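**Ticket: Card terminal at counter drops connection during lunch**

Opened by: Styliani Gkikas
Assigned to: Thanasis Stamatopoulos
Site: Clillano, front counter
Status: Resolved, monitoring
Opened: November 2023

**Reported problem**

The Pratik card terminal loses its connection several times between noon and 2. The screen shows "Host not reachable" and the sale has to be started over. Mornings are fine. Restarting the terminal helps for a few minutes.

**Log**

Called the site. Styliani confirmed the register and the receipt printer stay online when the terminal drops. Asked her to print the network report from the terminal menu. Signal was 76 percent, so weak Wi-Fi looked unlikely.

Moved the terminal from the guest network to the staff network. No drops that afternoon, then four the next day at lunch. Moved the router off channel 6 as well. No change.

Went to the site before lunch with a spare terminal and a 22-foot network cable. Both terminals dropped on Wi-Fi within the same minute, which rules out the hardware. The wired one dropped too, a little later.
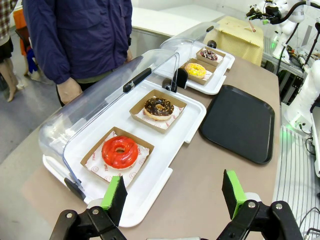 Checked the router next. It is a Gradel unit, left behind by the previous tenant, and its address pool was limited to 100 leases with a lease time of 24 hours. Guest phones were using the same pool as the staff devices — by noon it was full. The register and printer have fixed addresses and were never affected. The terminal asks for a new address each time it wakes from sleep, and at lunch it got none.

**Fix**

- Gave the terminal a reserved address outside the pool.
- Put guests on their own pool of 400 addresses, lease time one hour.
- Turned off sleep mode on the terminal during opening hours.
- Changed the router admin password. Styliani has the new one.

**Follow-up**

No drops at lunch for three days after the change. One failed sale was reported, but the code was a declined card.

Theodorakopoulos, who handles the internet line, wants to replace the router in March. Whoever does that needs to copy the reserved address over first — it is written on the label under the terminal. Leaving the ticket open for one more week. Spare terminal is back in the van.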